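Wakell 8-Wale Corduroy by the Yard

Item 3051
Stumar Fabrics

Wakell is our everyday cotton corduroy. It is a midweight cloth with a soft pile and a clear rib, and it sews up well on a home machine. Customers buy it for overalls, skirts, jackets, cushion covers and tote bags.

Sold by the yard, with a minimum cut of 2 yards. Longer orders are cut in one piece up to 4 yards. If you need more than that in one length, write to us before ordering and we will check what is left on the roll.

Colors
Rust, moss, navy, oatmeal, plum. Plum is out of stock until April. The matching lining is Flaltari, item 2175, sold separately.

Before you sew
Wash and dry the fabric once before cutting. Corduroy shrinks a little along the length, and the first wash also takes out loose lint from the cut edges. Wash it by itself or with dark towels you don't mind getting fuzzy.

Nap
The pile runs one way. Stroke it with your hand: it feels smooth in one direction and rough in the other. Lay all pattern pieces facing the same way or the panels will look like two different shades. Check the "with nap" line on your pattern envelope when working out yardage.
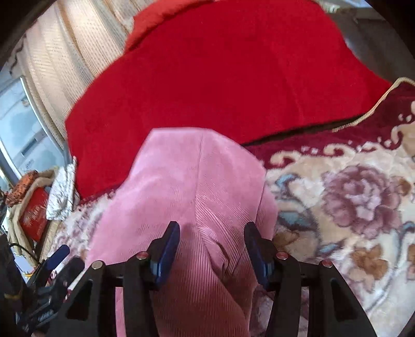
Pressing is done from the back, with a towel under the fabric and plenty of steam. Don't put the iron straight down on the ribs – it leaves shiny marks that are hard to get out. For seams, use the tip of the iron only.

Needle and thread
Size 90/14 universal needle, all-purpose polyester thread, slightly longer stitch than usual. A walking foot helps on long seams.

Care
Machine wash cold, inside out. Tumble dry low and take out while slightly damp. No bleach.

Shipping and pickup
Cut fabric ships folded. Rolled shipping is available at checkout for an extra charge. Orders can also be picked up at our Meredith store, closed Sunday. Cut yardage can't be returned, so please order a swatch first if color matters.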